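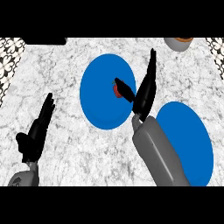 Wednesday, workshop notebook, bench by the window

Picked the marmalade business back up this morning after letting it sit through most of December. Nanami had the first batch of jars lined up on the shelf when I came in and she'd already stuck labels on them, A through F, so now I have to use her letters instead of mine. Fine. Conversion for anyone reading my older pages: my 1 is her A, my 2 is her C (don't ask), my 3 is her B, and the rest go in order.

Where we left it: A and C set like rubber, B never set at all, D and E okay, F was the good one that everybody ate, so there's a spoonful left in it and I can't test a spoonful. Note to everybody – please leave the good one alone until I've written it up!

What I want to know is still the same thing I wanted to know in the fall. How much of the set comes from the overnight soak and how much from the boil? Every recipe I've got says to soak the peel and the pips overnight, and every one of them says it in the voice of somebody who heard it from their aunt. Tetsuya thinks the soak only softens the peel and the pectin comes out in the simmer anyway. I think he's half right, which is annoying, and I'd like to know which half.

So, plan for this round. Same fruit, same pan, same burner, same sugar. Three batches: no soak, four-hour soak, overnight soak. Pips and pith in a muslin bag every time, squeezed out at the end of the simmer with the tongs and not with my hands (blister from last time is gone, thank you for asking).

8:40 a.m. Fruit out of the crate. The sour oranges from Zonier are smaller than the last lot and have a lot more pips, which I was pleased about for maybe a minute until I realized it wrecks the comparison with the old batches. Oh well. New series, new numbers. Going by Nanami's letters this will be G, H and J. She skips I, it looks like a 1.

Weighed pips and pith together for each batch and trimmed them all down to match. Whatever was extra went in the compost, and I did feel bad about it, that's good pectin. 172 grams per bag. Peel cut to the width of a matchstick, or what passes for one after you've been cutting peel for an hour and a half. The pieces at the bottom of the bowl are a lot fatter than the ones at the top. Somebody else's turn next time.

Knife note: the short one needs doing. It's sliding on the rind instead of biting, and I did the last two oranges with the bread knife.

10:15 a.m. H is soaking since ten. J went in last night before I locked up, that one's Nanami's work, she did the peel much more evenly than I did and now I'm worried that's going to be its own variable. Wrote it down. G goes straight in the pan.

10:30 a.m. G on. Lid ajar. The Flarnis burner is holding a nice low simmer now that Tetsuya has cleaned the jets. Before that it had two settings, off and volcano. I'm checking the peel every fifteen minutes by squashing a strip between finger and thumb. It should give completely, no string left in the middle.

11:45 a.m. Peel still chewy in G. It has to be soft before the sugar goes in, because once the sugar's in it stays however it is. That's the one rule from the aunts I've tested enough to believe. Two batches of candied shoelaces last year, see the green notebook.

12:20 p.m. Still not there. Ate my sandwich standing up.

12:50 p.m. There. Two hours twenty for the unsoaked peel. Topped up the water twice, measured both times, so the volume at the end is the same as the start of the boil needs to be. Squeezed the bag. Got a decent amount of the gloopy stuff, cloudy and thick, a bit like egg white. I was expecting much less of it. Tetsuya walked past at exactly that moment and did his eyebrows.

Did the alcohol test on a teaspoon of it. For whoever's new: a teaspoon of the juice in a little glass, a teaspoon of rubbing alcohol on top, swirl, wait a minute, look at the clot. One big lump you can pick up with a fork means lots of pectin. A few soft lumps, middling. Crumbs, go find a lemon. Do not taste it, do not leave it on the bench by the coffee, throw it out right away. G gave two lumps, one big and one small. I'd call that good, not great.

1:10 p.m. Sugar in, warmed first. Stirred off the heat until I couldn't feel any grit on the bottom of the pan. Then full boil.

The Wetik thermometer and the old glass one don't agree. They were two degrees apart in boiling water last month and they're still two degrees apart, so at least they're consistent. Using the glass one for everything in this series. I'd love to know which one's telling the truth, but it doesn't matter as long as I don't swap halfway (I swapped halfway on D, there's a reason D is a mystery).

1:32 p.m. First wrinkle on the cold plate. Took it off, waited, pushed it with a finger, it wrinkled and then sort of thought better of it. Back on.

1:38 p.m. Proper wrinkle. Off the heat. Let it stand twelve minutes before potting so the peel doesn't all float up to the lid. This I learned from B, where the peel floated up and stayed there, and the bottom half of the jar was just orange syrup. Very nice on ice cream, by the way, B isn't a total loss.

Filled four jars and a bit. The bit is going home with me.

2:05 p.m. H on, four hours soaked. Soaking water goes in the pan with everything else, obviously, but I'm writing it down because I've seen a recipe that says to drain it. Drain it! All that work.

Peel's already softer to the pinch going in. The pith has gone kind of see-through at the edges too.

While that was going I washed up, sharpened the short knife and cleaned the stone. Also went through the sugar. We have 18 bags left and I'd like them moved off the floor before the weather turns damp again. The ones nearest the door have started going hard in the corners.

3:30 p.m. H soft. An hour twenty-five, so nearly an hour quicker than G. That's a real difference, and it's on Tetsuya's side of the argument, softening. Alcohol test: one lump, a loose one. It came up on the fork and then fell off the fork. So it's a bit more than G, and I'd like to call that my side of the argument, but I can see it's a small bit and I only did it once. Going to do it again on what I saved.

3:40 p.m. Second go, same result, lump held a little longer. Fork was cleaner. I don't know.

4:15 p.m. H at setting point, sixteen minutes from full boil, against G's twenty-eight. Hmm, wait. The pan was already hot and I had the burner a hair higher than I did for G, I'm almost sure of it. There's a pencil mark on the knob now so that can't happen again. I'm not going to lean on that number.

H potted. Color's lighter than G, which makes sense with all that extra simmering G got. Side by side on the windowsill they look like two different kinds of fruit. Nanami likes G better to look at. She says it looks like something out of a cupboard, in a good way.

4:30 p.m. Did some reading while the kettle boiled for J's jars. The idea seems to be that sitting in acidic water loosens the pectin from the cell walls slowly, and heat does the same thing quickly, and too much heat starts chopping it up again so it won't set. If that's right then a very long simmer is working against itself by the end. That would fit G, with its two hours twenty. It'd fit A and C not at all, those simmered for ages and came out like tires, but I also boiled those with the sugar in until they gave up, and I think that was just sugar.

4:45 p.m. J on. Overnight soak, eighteen-ish hours if Nanami's note is right. Her note says "before I left," so that's as good as we'll get.

5:35 p.m. J soft already. Fifty minutes! The strips squash to nothing. Careful stirring from here or there won't be any strips. Alcohol test gave one solid lump that I picked up and waved at Tetsuya across the room. He says one lump isn't a trend. He's right, he's very tiresome.

5:50 p.m. Sugar in. Knob on the pencil mark.

6:14 p.m. Set. Twenty-four minutes. So with the knob where it was for G, it's four minutes faster, and H's sixteen was the burner, like I thought. H needs doing over.

6:40 p.m. J potted. Four jars and a half, a touch more than G.

Things I'd do differently:
One person cuts all the peel. Mine's coarse and Nanami's is fine, and fine peel softens faster whatever you do to it. I can't separate that out of J's fifty minutes.
Start all three soaks so they finish at the same time and use three pans. We only have the one good pan. Au has the wide one for 429 in their catalog, which is a lot for a pan, and I've asked before. There's a smaller one for 200 but it's narrow and I'd be boiling until midnight.
Keep some of the raw juice from each batch in the fridge, labeled, so the test can be repeated on another day by somebody who isn't rooting for a result.

Jars are on the middle shelf, lids not to be touched till they've all popped. G and H have popped. J's still warm. Taste test when Nanami's back in, with bread and not crackers, the crackers were salty last time and I think that's half the reason F won.

Tetsuya wants to try it with grapefruit. I said after H is redone. He's already put two grapefruit in the crate.

Still to do: re-run H, order muslin, find the lid for the tall jar, write D up as a failure and stop arguing with it.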